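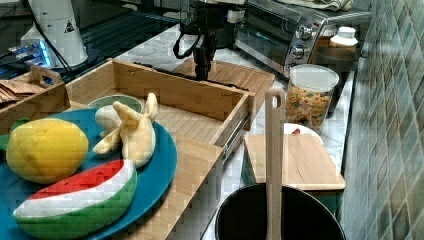

Brodie Hapeta asked if we can stop signing off planner changes on the strength of sim runs alone, and if the checklist could say so in plain words. Yes to both. Rewritten below, comments left in so the next person knows why a line is there.

# Pre-run check, kitchen cell, software side

April 2022. Replaces the December sheet. Mechanical and electrical are on their own sheet, don't mix them, last time two boxes got ticked by the wrong person.

Marks: **OK** = checked, fine. **FIX** = don't run till done. **NOTE** = run, but read the comment.

## 1. Before power to the arm

- [x] **OK** Right branch checked out on the control PC. Compare the hash with the one on the job card, all of it. First four characters is not a comparison.
- [x] **OK** No local edits. `git status` clean. Comment: found a hand-changed gain in a yaml file again. Reverted. If you need a different gain, commit it.
- [x] **OK** Config loaded is the kitchen one. Startup log prints the name on the second line. The bench config loads without any complaint and has no counter in it.
- [ ] **FIX** Clock sync between control PC and vision PC. Drifts after a restart of the vision box. Planner then throws away good detections as stale and you spend the morning blaming the detector. Restart the sync service, wait for it to settle, check again.
- [x] **OK** Disk space on the log drive.

## 2. Control

- [x] **OK** Joint limits in software are inside the hard stops, every joint. Read them off the running node, not out of the file.
- [x] **OK** Speed cap on. Stays on for any run with drawers or loose items.
- [x] **OK** Watchdog. Pull the command stream, arm must hold. Did it 8 times, held 8 times.
- [x] **OK** Port 3000 answers from the operator's laptop (status page). If it doesn't, no run, even if the arm moves fine. The operator has to see state.
- [ ] **NOTE** Force threshold on drawer moves. Current value is all right for a straight pull. With the drawer at an angle the sideways load goes up and you get a stop that looks like a collision. Comment: don't raise the threshold to get round it. Brodie's view is that we should fix the pull path instead, I agree, ticket 1011.
- [x] **OK** Gripper open/close reports back. Position AND current. Position by itself says closed on nothing quite happily.
- [x] **OK** E-stop seen by software as well as hardware. Task has to go to aborted and stay there. No auto resume. Checked, it stays.

## 3. Perception

- [x] **OK** Calibration file date matches last calibration in the log book.
- [x] **OK** Reprojection check with the board. Under limit.
- [ ] **NOTE** Shiny things. Cooktop glass and steel fronts give holes in the depth, or depth that is plain wrong. Grimow fills the holes from the neighbours, which is okay for a flat surface and bad at an edge. Leave filling OFF inside the grasp region. It was on by default after the update, check each time until somebody changes the default.
- [ ] **NOTE** Clear plastic. Jars come out as their contents, or as nothing. The keep-out volume for a clear jar has to be put in by hand. Draw it bigger than you think.
- [x] **OK** Soft toy food. Plush banana with the peel splayed gets a box round the whole lot, peel included. Grasp point then lands on a flap. Use the mask centre, not the box centre. Set in the config now, confirm that it's still set.
- [ ] **FIX** Tall thin things. A spatula handle standing up out of a pot gets dropped by the cluster filter as noise. Lowered the minimum cluster size, now we get specks over the tiles. Needs a proper answer before we allow any sideways move on that side. Until then keep-out column over the pot, full hieght.
- [x] **OK** Labels and classes file is the same on both machines.

## 4. Planning

- [x] **OK** Collision scene matches the real counter. Stand there and look from one to the other. Comment: this is the line people tick from their chair. Please go and stand there.
- [x] **OK** Drawer state is a live value and not fixed at closed. An open drawer is an obstacle AND a target. The planner has to hold both.
- [ ] **FIX** Anything resting on the drawer moves with the drawer. At the moment Flutard treats a plate partly on the drawer as fixed in the world, so when the drawer goes in, the plate stays put in the scene and the arm plans through where it really is. Attach the object to the drawer link, or block the close action while something overlaps the edge. Second is quicker. Do second now.
- [x] **OK** Cable loop included in the gripper's collision shape. It wasn't, in December. Adds a lump on one side and some reaches are now refused that used to go through. Good.
- [x] **OK** Planning time limit set. On a time out the arm holds, it doesn't send the best so far.
- [x] **OK** Retry count is 2. Then stop and ask the operator. Was unlimited, which is how we got an arm pecking at the same spot all through lunch.
- [ ] **NOTE** Sim passes are not a sign-off. Needs a slow run on the real cell, operator's hand on the stop. Write sim result and cell result in separate boxes. An empty cell box means not approved, whatever the sim box says.

## 5. Tooling and logs

- [x] **OK** Recorder on before the first move, not after the first problem.
- [x] **OK** Log has commands, joint state, detections, planner output, and the operator's key presses. Key presses were missing, added.
- [x] **OK** Replay opens in Pritetti. Open one file and scrub to the end. A file that exists and a file that opens are two diffrent things.
- [ ] **NOTE** Replay shows the scene as the planner believed it. For arguments about what really happened use the video next to it. Offset between the two is in the header.
- [x] **OK** Old job server (Baxter) switched off. It still had permission to queue tasks. Removed from the allowed list as well, in case somebody turns it back on.

## Result

Not cleared for full task. Cleared for slow single picks, drawer left alone, no sideways moves over the pot.

Open, in the order I'd do them:

1. Block drawer close when something overlaps the edge
2. Clock sync after vision restart
3. Thin object filter
4. Pull path, 1011

Recheck section 3 and section 4 in full when 1 and 3 are in, they touch each other. The rest can stand unless the branch changes.

Brodie, you asked about the sign-off box too. It's two names now, one for sim, one for cell, can't be the same person. Send me anything I've missed, will add it before the next run.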